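Kitchen group news: a new sink, a dishwasher drawer and the Gurkside round

The student robotics club at Ifans has four working groups this year, and the kitchen group is the youngest of them. Members who joined in September have asked us to write more about what this group is doing, so we use our part of the newsletter for it.

The task comes from the Gurkside competition. In the household round, each team must show that its robot can handle dishes between a sink and a dishwasher. The robot gets points for every piece which arrives in the right place, and it loses points for touching the furniture too hard. The judges do not say before the round which dishes they will put out. For this reason we practice with different shapes, even if the plates are the easiest for us.

We call our robot Tovo. It has two arms with black hands, and it sees the work through a camera on its head and through small cameras close to the hands. Last year's team used the head camera only. It was enough for picking up a cup from a table, but in a dishwasher the arm often hides the dish exactly at the moment when you need to see it. The wrist cameras were the biggest job of the spring term, and we are still learning how to use them well. Their view is wide and very near, so a part of the hand is always in it, and things which come close lose their sharp edges.

The software is called Botance and was started by two students as a course project. It records what the arms do while one of us guides them, together with the views from all cameras. Later we train on these recordings. Our plan is to have 2,000 recordings before the competition, and we passed 1,000 shortly before the break. We were happy, but then we looked through the older ones and had to put many of them away. In some the light was too weak, in others the person guiding had moved too fast. It is better to learn this now than in the week of the competition.

Most of our time on Wednesday goes to the roll-up rack over the smaller basin. A plate standing between the bars looks stable, but the fingers must open evenly, or it begins to turn. The dishwasher drawer is the other difficult place - the wires are thin, the space is narrow, and the hand needs room too. We have decided to keep the drawer open at the start of each attempt and to practice the opening as a separate exercise.

Tovo at work in our practice kitchen:
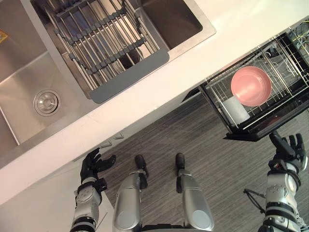
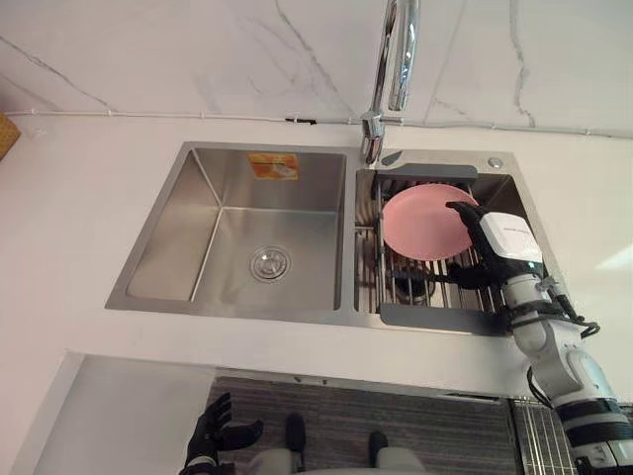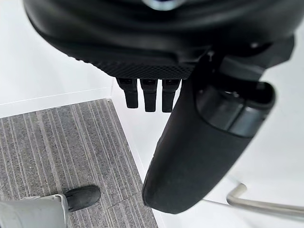
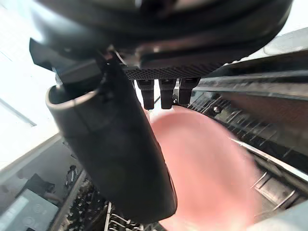 How to join the kitchen group

You do not need experience with robots. We are looking for members who like to test patiently and write down what they see, and also for one or two people who know some Python. New members first learn the safety rules and the stop button, then they guide the arms together with an older member. After this they can book their own practice time.

We meet every Wednesday after the last lecture. If you have old dishes at home, please bring them - bowls and cups are welcome most of all, in any color. Please wrap them well for the way.

The next part of the newsletter will be written by the line-following group.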